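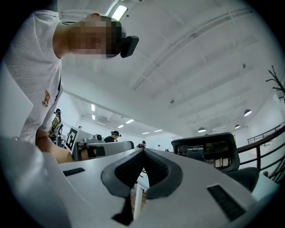

Mesh chairs are always left until last, one reader wrote to us in September, and by then all the dust from upstairs has settled into them. That is the usual trouble with a big white workroom. The fix is to work from the ceiling down and to have the chairs out of the way before you start.

This guide covers one big room with white walls, a panelled ceiling, long light strips, a metal railing, a mesh office chair or two and a bare-branch tree. It is the routine we use at Morka, and it takes a morning.

What you need

A vacuum with a soft brush head and a crevice tool
An extension pole with a microfibre sleeve (ours is a Hustano, any will do)
A soft paintbrush
Microfibre cloths, plus a couple of old cotton ones
A spray bottle that holds 1,000 mL
Mild dish soap, no bleach and nothing with a strong colour
Drop sheets

For the cleaning solution, put 7 mL of dish soap in the bottle and top it up with lukewarm water. Tip it over gently to mix. If you shake it you will be spraying foam.

Before you start

Roll the chairs into the hall or the far end of the room. Put a drop sheet over anything that can't be moved. Tell everyone who works in the room which part you are doing first, so they can shift their things in time.

Ceiling

Turn off the lights and let them cool. In a panelled ceiling, dust gathers along the sides of the beams and in the corners of each panel. Run the dry sleeve along the beams first, then across the flat part, always in the same direction. Change the sleeve when it turns grey. A dirty one leaves streaks on white paint that are a nuisance to get off.

Pipes can be wiped dry along the top with the same sleeve. Don't lean on them with the pole. Vent grilles get the brush head on low suction. Keep the pole well away from sprinkler heads and sensors, and leave those to whoever services them. 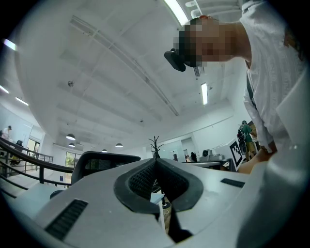
Can you spray the light strips if the power is off? We get this question from readers a lot, and another wrote that a damp cloth had always worked fine for them. We stick with dry. Wipe the outside of the cover with a clean microfibre cloth from a stable ladder, with a second person holding it. If there are insects inside the cover, have building maintenance take it down.

Walls

Dust them dry from top to bottom. For marks, spray the cloth and dab. Scrubbing flat white paint makes a shiny patch that shows more than the mark did. Test behind a door first.

Railing

Do the top bar, then each horizontal bar in turn, then the posts. Spray the cloth and wrap it around the bar so you get the underside as well. Dark metal shows water spots, so follow with a dry cotton cloth. The base of each post needs the paintbrush or the crevice tool.

Bare-branch tree

Water won't help here. Put a drop sheet under it and start at the top with the paintbrush, brushing outward from the trunk to the tips. Hold each branch near the base as you go – thin twigs snap easily. Skip the vacuum unless you have an old stocking to put over the end.

Mesh chairs

Vacuum the back from both sides with the brush head. Use the crevice tool where the mesh meets the frame. Spray a cloth with the solution, wipe the mesh in small circles, then go over it with a cloth rinsed in plain water. Blot it dry. Seats with fabric or padding should be left 24 hours before anyone sits on them. A mesh back on its own is usually ready in 2 hours.

Floor

Vacuum once the dust has settled, after lunch if you started in the morning. Shake the drop sheets outside and bring the chairs back when the floor is dry.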